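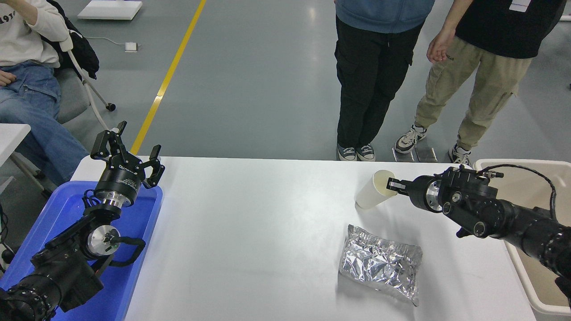

3. What people call the thing they drink from

3.1 How I went about it

I grew up in Keltcombe saying "beaker" for anything you drank from that didn't have a handle, and I was well into my twenties before a flatmate laughed at me for it. So I came to the survey with a horse in the race, and I should own up to that before we go any further. The plan was simple enough. I would sit down with people who had lived in the town most of their lives, chat to them about picnics, packed lunches, school discos and works dos, and write down whatever words they used for the bits and pieces of throwaway eating and drinking: the cup, the bag the crisps came in, the thing you stirred with, the last inch of drink left at the bottom.

I spoke to 40 people in the end and came away with 1,555 separate uses of the words I was after. (I say "uses" and not "answers" for a reason. Half the best material turned up when people had forgotten I was asking.) Chrysoula Triantafyllou went through the recordings after me and marked up the same words on her own, without seeing my list, and where we disagreed we listened again together, usually with a packet of biscuits open. Most of our rows were over "cup" in phrases like "cup of tea", where it seems to me people are naming the drink and not the thing it comes in. Chrysoula wanted those kept. I wanted them out. They're out, but she got her way on "cuppa", which has its own column in the appendix.

One thing I'd do differently next time is the prompt cards. Cárdenas, whose earlier study of kitchen words in Orel gave me the whole idea, used spoken prompts only, and I thought I was being clever by adding written ones. Written prompts made everybody posh. A woman who had said "pop" all afternoon looked at a card and told me, in a voice I hadn't heard before, that she would be having a soft drink.

3.2 Packets, bags and wrappers

I expected the bag to be dull and it was the best part of the whole lot! Older speakers nearly all have "packet" for anything sealed that you tear open, whatever it's made of. Younger ones split the job up. A packet is flat, a bag has some air in it, and a wrapper is what you have left when the food has gone. Several people held to that last one very firmly, and got quite cross with grandparents in the next room who talked about opening a wrapper.
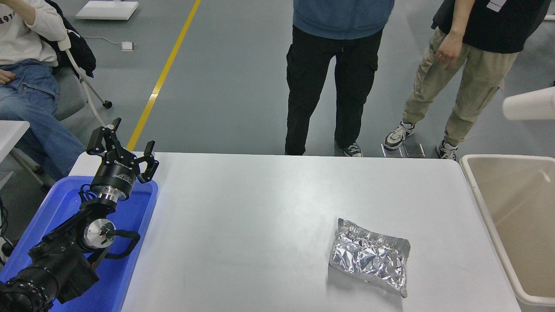
Then there's "foil". It crops up as a noun all by itself ("put your foil in the bin") among people who went to the junior school on the hill, and hardly anywhere else. I was thrilled with this for a good month, until it dawned on me that the school had once run a foil collection and the children would have heard the word every dinner time. I've left it in the tables with a star next to it. It may still be a proper local use that the collection helped along, but I can't pull the two apart with what I've got, and I'd love someone with access to older recordings to have a go.

"Crisp bag" deserves a line too. I had it down as an outsider's word, and it's all over the recordings from the Asuvar estate, used by people whose families have been there as long as the houses have. So much for my ear.

3.3 Cup, beaker, tumbler

Back to my beaker, then. It's hanging on. I logged it 74 times, nearly always for something without a handle and nearly always from people older than me, though a handful of parents use it to their toddlers and to no one else. Take the toddler talk away and the word looks shakier. "Tumbler" came up with only 4 speakers, all of whom thought of it as something made of glass that lived in a cabinet.

What is in it matters more than I had bargained for. Give people squash or juice and the word "beaker" comes out far more readily; give them tea or coffee and the same speakers go straight to "cup", even when they're plainly talking about the same stack of disposables from the same cupboard.
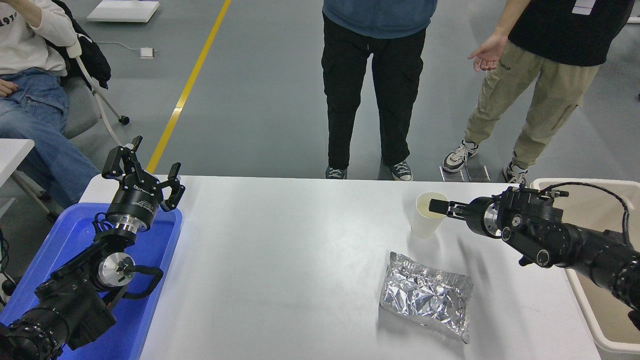
Figure 4. A white paper cup with a pale yellowish liquid showing at the rim.

A plain paper cup sits right on the line between the two words, and several speakers swapped from one to the other inside a single story. One man began with a beaker of lemonade, spilt it down his sister's wedding outfit, and by the time he was mopping up it had become a cup. I tried sorting these swaps by age, by street and by who else was in the room. Who else was in the room did best. People with a brother or sister beside them kept "beaker" going for longer, and those on their own with me drifted off to "cup" quite early on, which I take as a comment on my accent these days. I come back to the effect of company in section 5, along with the trouble over "mug".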